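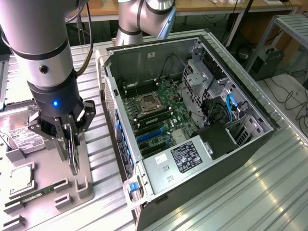 The Roltik at the bench, with the gripper over the parts tray and the tower open beside it.

Jarkimero Roltik two-arm teardown cell, reviewed after a long season of use

I should say at the start that I run a small computer refurbishing shop in Molcombe and that I am not, by temperament, somebody who buys a robot. I still have the screwdriver I started with. But we take in retired office desktops by the pallet, and a desktop that comes in has to be opened, relieved of its drive, its memory, its processor and whatever cards it has, and then every one of those parts has to go somewhere sensible. We do that 788 times in a good month. By October of last year my wrists had an opinion on the matter, and so did the wrists of everyone else on the bench, and I started reading brochures in the evenings with a cup of tea, which is a dangerous habit and how most of our equipment has been bought.

The Roltik is Jarkimero's bench-height cell: two arms, a gripper, a ribbed aluminum table, and a molded tray for the parts to land in. You lay the tower on its side with the panel already off, press start, and the arms get on with it. Jarkimero says setup takes an afternoon. It took us the better part of a week, and I'll own up to some of that being us, because we put it in the wrong corner first and had to run all the cable again.

Let me talk about the people side before the mechanical side, as it's the thing other shop owners ring me up about. We have the same crew we had before. Nobody was let go, and I promised that out loud before the crates arrived, and I would advise anyone thinking of doing this to make the same promise or be straight about why they can't. What did change was the shape of the day. Teardown used to be a job you did for a whole shift with the radio on, shoulder to shoulder, and you could chat while your hands worked. Now one person looks after the cell, opening cases and loading them and clearing the tray, and the others are over at testing and grading, which is quieter work and needs your full attention. The hands are happier. The radio gets turned off a lot more than it used to, and a couple of the crew have told me plainly that they miss the company. I do too, a bit.

We dealt with it (in part, anyway) by swapping the cell over every 2 hours, so that it never becomes one person's job and everyone learns its moods. Jarkimero's training package assumes a single trained operator, and I think that is a mistake for a shop our size. If only one of you can talk to the machine, then that one can't ever be sick.

As for how it handles parts, the fingers are the best thing about it. I had expected to spend a lot of time worrying about expansion cards, which are awkward things even for a person, what with the metal bracket at one end wanting to catch on the back of the case and the card itself wanting to rock.

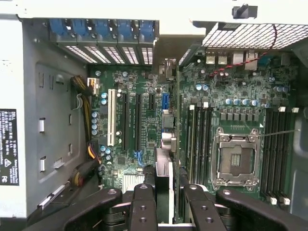 It grips them on both sides and keeps them upright, and in our shop the cards have been coming out in better condition than they did when we were tired and it was four in the afternoon. Memory is good as well. Processors are fine so long as somebody has checked that the lever is fully open, and we've made that check part of loading.

Where it struggles is cabling. Every office desktop has a slightly different nest of wires in it, and a cable lying across a slot will stop the Roltik dead. It stops politely, I'll give it that, and asks for help, but it does ask. In the first weeks it asked constantly, and the beep is a horrible one, like a microwave with a grudge. There's a volume setting three menus down that the manual doesn't mention. We now tuck the wires back before we load, which takes a person no time at all, and the calls for help have dropped to a level I can live with.

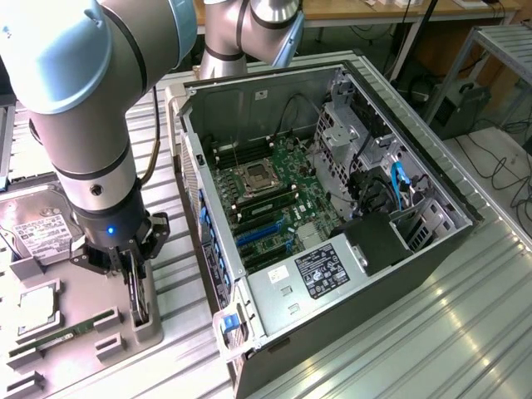
Hard drive, processor and memory on the parts tray, with the second arm behind the case.

The tray deserves its own paragraph, because I was ready to be rude about it. It looked like packing material to me when it arrived. After a few months I think it has done more for how we work than the arms have. Everything from one machine stays together until a person has looked at it, so the tester gets a set of parts that belong to each other, and we've stopped having those long, slightly accusing conversations over whose memory ended up in whose bin. If Jarkimero sold the tray alone I'd tell every refurbisher I know to get one. Spares are overpriced, mind you, and we wanted plenty of them.

I did look hard at the alternative, which for us was the Maillard bench unit. It has one arm and it's cheaper by a fair amount, and a shop I visited gets along with theirs very happily. For mixed stock, though, I found it fussy, and its software wanted a separate profile for every model of tower. The Roltik comes with 32 case profiles already loaded and they covered most of what comes through our door.

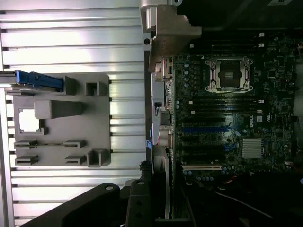 Teaching it a new profile is the part I'd most like Jarkimero to improve. You walk the arm around by hand and mark each thing it needs to find, and then you repeat yourself, and then it asks if you're sure. The crew turned out to be far better at this than I am. One of our longest-serving people can look at a Dell board, with the memory banks running on either side of the socket and the blue slots in among the black ones, and tell you at once which landmarks will hold from one model to the next and which won't. That knowledge used to live in her fingers, and now it lives in the profile as well. I thought it was fair to pay for that, so there's a bonus of 200 dollars for every new profile that makes it into daily use, and I'd encourage other owners to do something along those lines. The machine only got good at our stock through what the crew put into it.

Support has been decent. Emails come back the next morning, and the people answering have plainly used the thing. The service contract is written in a way that made me reach for my reading glasses, and you should read the section on replacement finger pads before you sign it, as they count as a wear part and you pay for them.

Would I buy it again? Yes, with the tray spares thrown in if I could manage it, and I'd put it by the window this time so whoever is loading gets some daylight. Four stars out of five. The missing star is for the beep.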